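Votico Online Services: developer briefing
Speaker notes, May 2021
Speaker: Joyce Mrema, Platform Partnerships

Slide 1. Welcome
Thank the Jukelstead office for hosting. Remind the audience that questions are taken at the end and that the slides will be circulated afterwards.

Slide 2. What is being released
Matchmaking, cloud saves and player reports are now open to all registered studios. They were previously limited to the 100 studios in the closed programme. Access is granted through the existing developer account, and no new contract is required.

Slide 3. Terms of use
There is no charge for games with fewer than 350 players online at once. Above that level the published rates apply. Pause here, as studios have asked for this point to be stated plainly.

Slide 4. Cross-platform accounts
A player may link 2 platform accounts to one Votico profile. Cuiping Liao's team is reviewing whether this limit should be raised, and a decision is expected in December. Please do not speculate on the outcome.

Slide 5. Experience from Zurnon
The Zurnon team moved its save system across during the closed programme and filed 356 reports with our support desk. Florin Ardeleanu has agreed to take technical questions on the move. 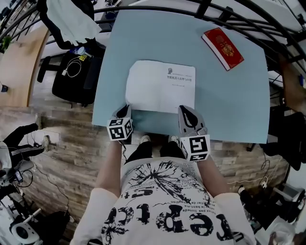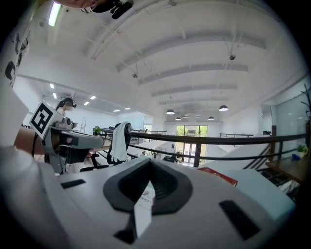 Slide 6. Support and next steps
Support requests should be sent through the developer portal and not to individual members of staff. Guilan Liang will present the moderation tools after the break. Leave the portal address on screen during questions.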